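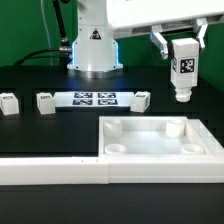 *A peg pointed down over the bench.*

## Drawers that stick

Every old house has one drawer that opens only for people it respects. Pull it right out, tip the contents onto the bed and rub a plain candle stub along both runners. Five strokes a side will do.
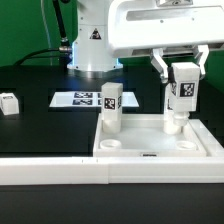
If it still drags, look for a shiny patch on the underside – that's where it rubs. Sand the patch lightly, wax again, and resist the plane. I planed mine one Sunday in July and it has rattled ever since, like a small train with a grudge.

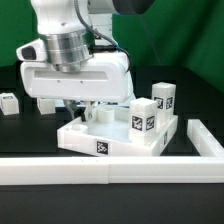 Inès Rolland writes that dry bar soap works as well as wax and makes the socks smell better, though her soap drawer swelled shut in the first damp week and stayed that way until fall.

So, wax for me. Wipe off the crumbs with a rag and let the drawer sit open overnight before you refill it.
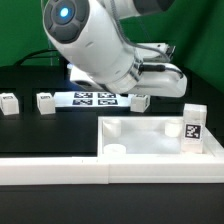
Can I use cooking oil on the runners? Please don't. It goes gummy, collects fluff and leaves you with a worse drawer that smells of fries.

Loose knobs next month, if mine stays on.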